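Packen für Pirkine, oder: Ich habe ein T-Shirt-Problem

Noch elf Tage! Elf! Dann sitzen wir im Zug nach Pirkine, und ich habe zum ersten Mal seit Jahren richtig Lust aufs Packen. Normalerweise stopfe ich am Vorabend alles in die Tasche und ärgere mich dann vor Ort über drei Pullover und keine einzige lange Unterhose. Diesmal will ich es schlau machen, denn im Ferienhaus teilen wir uns einen Schrank zu fünft (ich sage nur: eine Kleiderstange, ein Regalbrett).

Also gilt bei mir seit Freitag die Bettmethode. Alles, was vielleicht mitdarf, kommt einzeln aufs Bett, wird angeschaut, angefasst, notfalls anprobiert und erst dann gerollt oder zurückgehängt. Die Idee habe ich von Zodwa Molefe, die im September mit nur einem kleinen Rucksack zwei Wochen unterwegs war und dabei besser angezogen war als ich mit Koffer. Auf dem weißen Bettzeug sieht man übrigens wunderbar, ob Schwarz noch Schwarz ist oder längst Dunkelgrau!

Angefangen habe ich mit den bedruckten Sachen, meiner großen Schwäche.
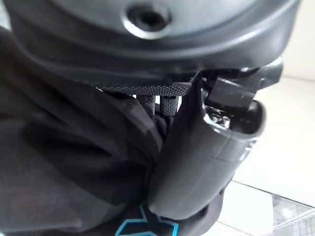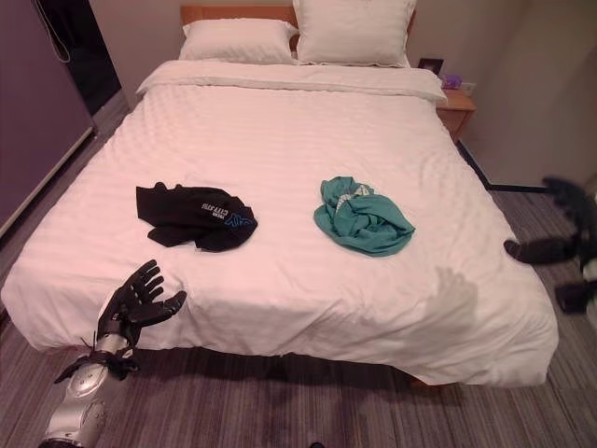
Meine Regel für Bedrucktes: höchstens zwei Teile pro Reise, der Rest bleibt einfarbig, damit sich alles kombinieren lässt. Petrol geht bei mir sowieso immer, zu Jeans, zur grauen Strickjacke, sogar zur Regenhose. Und Schwarz ist auf Reisen einfach unschlagbar – Kaffeeflecken, ihr könnt mich mal.

Gerollt wird bei mir so: Teil flach hinlegen, Ärmel nach innen, einmal längs falten und dann vom Kragen her fest aufrollen. Die Rollen stelle ich senkrecht in die Tasche, dann muss ich morgens nicht wühlen. Meine alte Likero hat 18 Liter, da ist bei Pulli Nummer zwei Schluss, und das finde ich inzwischen richtig gut. Socken kommen in die Schuhe, Ladekabel in die Brillenhülle.

Was mir noch fehlt: ein warmer Schal und eine Antwort auf die Frage, ob ich die Wanderschuhe anziehe oder einpacke. Ich tendiere zu anziehen, auch wenn ich dann im Zug schwitze. Am Wochenende sind die Hosen dran, und ich freue mich tatsächlich darauf!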